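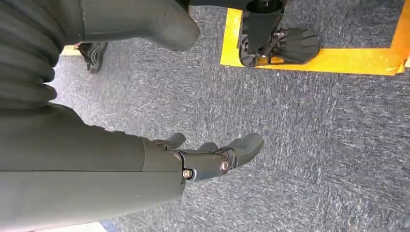 Elsa Mäkelä has run the front desk at the Zurnach guesthouse for 10 years, and for most of that time she has been the person who answers when a guest calls down at night to say the lights won't come on.

"They think the power is out," she said. "I ask if the card is in the holder. Then it goes quiet for a second and they say thank you."

The guesthouse has 26 rooms on two floors. Each one has a card holder inside the door. A guest puts the key card in, and the lights, the outlets by the desk and the fan come on. When the card comes out, they go off again after a short delay. The bedside outlet and the small refrigerator are on a separate circuit and stay on all the time.

Mäkelä did not choose the system. It was put in by the previous manager, Raimo Kallio, who had seen it at a hotel where he worked before. Kallio is retired now but still comes by for coffee.

"The electric bill was my reason," he said. "People would go out for the whole day with every lamp on and the window open. I didn't want to put up signs. Signs make a place feel like a school."

The first winter was hard. The holders were mounted too high, next to the coat hooks, and coats hung over them. Kallio had them all moved down to the height of the light switch in January, which meant patching and painting behind every door.

"I painted most of those myself," he said. "Room 2 still has the wrong white."

Housekeeping had to change its habits too. Impi Rautiainen, who cleans the upper floor, carries her own card on a cord and puts it in the holder when she starts a room. She takes it out last, after the trash and the towels.

"If I forget it, I'm at the next door with no card and the vacuum already plugged in somewhere," she said. "So now I say it out loud. Card. I say it in my own house sometimes."

She would like the holders to be easier to wipe. Dust gets down in the slot, and a wet cloth is no good for it. She uses a dry brush.

The cards themselves wear out faster than the holders do. Mäkelä keeps the spares in a drawer under the desk, sorted by nothing in particular. Guests take them home by accident, leave them in rental cars and use them to scrape ice off windshields. One came back in the mail from a couple who found it in a suitcase the next summer.

She has opinions about what should be printed on them. The room number should never be there, in case the card is lost. An arrow should be, and it should be large.
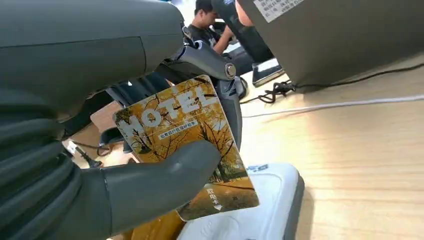

What does a guest need to know when using one of these cards for the first time?

Follow the arrow on the card when you put it in the holder, push it all the way down, and leave it there for as long as you want the lights on.

Mäkelä tells people this at check-in, and she has learned to do it before she mentions breakfast. "After breakfast they stop listening," she said.

Some guests try to get around the system. They leave a business card or a folded piece of cardboard in the slot so that a phone can charge while they are out. On the older holders this works. Mäkelä doesn't make an issue of it, but she does point out the bedside outlet.

"It's right there behind the lamp," she said. "I should probably put the lamp somewhere else."

She has been asked whether the guesthouse will switch to opening doors by phone. The owners have talked about it. She is in no hurry, and neither is Rautiainen, who leaves her phone in the linen closet while she works.

For now there is a new box of cards to go through. Mäkelä tests each one on a door before it goes in the drawer, usually in the late afternoon before the evening arrivals start.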